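Shape sorter practice for the Dundow club arm

Hi all, Suha Sayegh again! So many of you asked how we set up the sorter task for the Prudetti challenge that I finally typed it up. You'll need your arm, a foam sorter board with its pieces, yellow tape and an afternoon with snacks.

Start with the table. Clear a good patch, clamp everything that can wobble, and put the board where the gripper can get over every hole without the arm going completely straight (ours gets shaky when it's stretched out). Then tape your marks. I use little bits of yellow tape and leave them down all season, so the board goes back to the same spot after somebody borrows the table for pizza.

Next, do a slow dry run with the power supply turned on and your hand near the switch. Move one joint at a time and watch the wires while you do it. If a cable goes tight before the joint reaches its limit, stop and give it more slack. We keep big loose loops at the elbow and wrist, and yes, it looks like a bird's nest, but we haven't pulled a plug out since March!
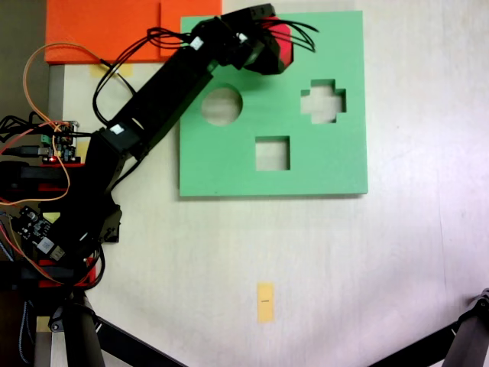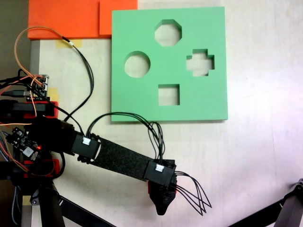
Page last changed: March, by Joscha K.

Now the fun part. Save a "hover" pose for each hole, high enough that the fingers clear the foam with a piece in them. Do the round hole first, it's the most forgiving. The cross is a pain, so leave it for last and don't let anyone start there, however much they beg.

From hover, lower in small steps. Joscha Kuhlmann wrote our stepping script, which is in the club folder under Bolulus, and he set it to 3 mm a step. Go smaller if your piece keeps catching on the rim. When it does catch, back up to hover and try again instead of pushing, or you'll chew up the foam like we did with our first board.

Once you get eight good drops in a row on one hole, save the poses and move on to the next. Write down the servo numbers too! I lost a whole evening of them when the laptop died.

If the wrist starts buzzing, give it a few minutes off. Questions go in the club chat, and the spare foam pieces are in the Lammers box on the bottom shelf.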